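Interiors II: Surfaces and Sound
Notes for unit 4, updated April 7, 2022

Typed up fast from my own notes, so some of this is fragments. Slides are on the course page. If the slides and these notes disagree, go with the notes.

Where we left off

Light and color are done. Sound is the part most interiors students skip and then get complaints over later. Client says the room is "loud" or "echoey" or "I can't hear my mother at dinner." Three different complaints, maybe three different problems. First job is to sort out which one you have.

Sound hits a surface. Some bounces back, some gets soaked up, some goes through. Every surface does all three, in different amounts, and the amounts change with pitch. Keep that last bit in mind all unit.

Words to get straight

Absorption. Sound energy turned into a tiny bit of heat inside a material. Makes the room you are IN quieter and less echoey.

Isolation. Keeping sound from getting to the room next door. Needs weight, airtight seams, layers that don't touch.

Diffusion. Breaking a bounce into lots of small bounces in different directions. Room stays lively but you lose the harsh slap.

Most common mistake on last year's midterm: using absorption to fix an isolation problem. Soft stuff on the wall will do very little for the neighbor's TV. Foam weighs nothing. Sound goes right thru it.

Reverberation. All the leftover bounces blurring together after the source stops. Echo is a separate, distinct repeat. People say echo when they mean reverb, clients especially. Don't correct them, just write down the right one.

Reverb time. How long it takes for sound to drop by 60 decibels after the source cuts off. Written RT60 or just RT.

Absorption coefficient. Number from 0 to 1. Zero is a perfect mirror for sound, 1 is an open window (everything leaves, nothing comes back). Lab numbers sometimes come out a little over 1. That is from edge effects in the test, the sample has sides as well as a face. Don't panic when you see it in a table.

Coefficients are always tied to a frequency. In class we use 500 Hz unless I say otherwise. Speech sits mostly from there up. One number at one pitch is a shortcut, you know it's a shortcut, move on.

The formula

RT = 0.049 x V / A

V is room volume in cubic feet. A is total absorption in the room, square feet of each surface times its coefficient, all added up. Metric people use 0.161 instead and cubic meters. Do not mix. Every year someone mixes.

Worked through in class, the Fitzsimmons studio:

Volume 1,477 cubic feet. Hard floor, painted walls, painted ceiling, two windows. Total absorption as found, 22.

RT = 0.049 x 1,477 / 22
RT = 3.3 seconds

Awful for a room that size. Talking in there feels like talking in a stairwell.

Now add a rug, a thick curtain on the long wall and a panel over the desk. Added absorption 30, so the new total is 52.

RT = 0.049 x 1,477 / 52
RT = 1.4 seconds

Better. Still too long for phone calls. You would want well under one second in a small work room. How much more would you need? Do it backward: pick your target RT, solve for A, subtract what you have. Try it with 0.6 before next class.

Notice what happened. The first round of soft stuff bought you almost two full seconds. The same amount again buys much less. Diminishing returns. Useful when budget talk comes up, the first few hundred dollars do most of the work.

Also notice what the formula leaves out. Where the material goes. Shape of the room. Furniture that blocks the path. It assumes sound is spread evenly all over, which is never quite true in small rooms and badly untrue when all the soft material is on one surface (carpet on floor, everything else hard, classic conference room). In that room the side to side bounces just keep going. You clap and hear a zing. That zing is flutter.

Materials, quick run

Plaster, drywall, brick, glass, tile. Hard, all low coefficients at speech pitch. But thin drywall on studs does soak up some bass because the whole sheet flexes. Same with big window glass.

Carpet. Decent in the highs, close to useless in the lows. Pad underneath matters more than people expect. Thin glued-down carpet tile is closer to a hard floor than to a rug.

Curtains. Weight and fullness. Flat sheer does nothing. Heavy fabric hung in deep folds with an air gap behind it does a fair amount. Specify fullness in your drawings or the installer will save fabric.

Felt. Comes up a lot now, so a bit more on this one. Wool felt or polyester felt, pressed or needled. Air has to move in and out between fibers and lose energy doing it, so the fuzz and the thickness are what you are paying for. Thin felt glued to a hard backing only touches the high end. Same felt held off the wall with a gap works noticeably lower. Felt on a tabletop is a different story again: it isn't much area, but it kills the noise at the source. Cups, pens, keys, dropped things. Impact noise never gets made. Card tables and sewing tables have done this forever. Write that down, source control beats treatment nearly every time and usually costs less.

Maintenance on felt: pills, holds dust, shows water rings. Lint roller, vacuum with brush. Not for food tables.

Wood, flat. Hard surface. Looks warm, sounds hard. Students mix up warm look and warm sound constantly.

Wood, slatted or grooved. Depends totally on what is behind it. Slats with gaps, absorber and air space behind: can work very well in the mids. Grooves cut in a solid board with nothing behind: mostly a hard wall with some texture. If grooves are shallow they do next to nothing for speech, the wavelengths are way too long to notice them. Ask for the section drawing. A face-on photo will not tell you which kind you've got, and sales samples are often just the face.

Sample box: Costatance, Brernon and Gurkorer swatches are in the back cabinet. Costatance ones are the pressed felts, Brernon the slat samples with backing, Gurkorer is curtain weight stuff. Please put them back in the right sleeves. Last December the whole box got mixed together and it took an afternoon to sort.

Placement

Rules of thumb, not laws.

Treat facing pairs. If two parallel walls are both bare, put something on at least one of them.

Ear height first. Panels up near the ceiling line look tidy and miss the talkers' mouths and ears. Seated rooms, seated ear height.

Spread it. Several smaller pieces usually beat one big one of the same total area. Edges help you.

Ceiling over the table. Best single spot in most meeting rooms and dining rooms. Clients resist. Show them the numbers from the formula and then sit them under a sample.

Corners for bass. Bass piles up in corners. Thin panels there do nothing though, you need depth.

Leave something hard. A room with everything soaked up feels dead and people talk louder to get feedback from it. Music practice rooms are the worst for this. Players hate them.

Reading a room on site

Walk in, stop talking, listen. Fridge, vents, traffic. Background noise first.

Clap once, hands at chest height. Listen for length, then for zing. Move, clap again. Clap near the corner.

Say a normal sentence facing a wall, then facing away.

Sit where the client sits. Not where you'd like them to sit.

Sketch plan, mark every surface material, dimensions, ceiling height. Note joints and breaks between panels, posts, trim, changes in material. You'll need the areas later and you will not remember which strip was what. Measure the furniture tops too, a large table is a real surface and it sits right between the people talking.

Take photos of each wall straight on plus one at an angle across the table height. Label them the same day.

Assignment

Pick a real room you can get into twice. Small is fine. Not an auditorium.

Turn in: sketch plan with materials marked. Surface table (area, coefficient, product of the two). RT as found. One proposal with RT after. A paragraph on what the formula missed in your room, this is the part I actually read closely.

Two pages max plus sketch. Worth 30 percent of the unit grade. Units on everything. If I can't tell feet from meters I stop reading.

Common point losers: forgot to subtract the covered area (rug covers floor, so take that floor away). Used coefficients from different frequncies in one table. Counted curtain area flat when the table meant hung in folds.

Next unit is seating and upholstery, and it ties back in since stuffed chairs are often the biggest absorber in the whole room. Skim the chapter on foam density before then. 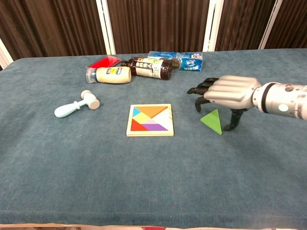 Bring your surface table even if half of it is blank, we will fill in coefficients together in the first part of class. Calculator too.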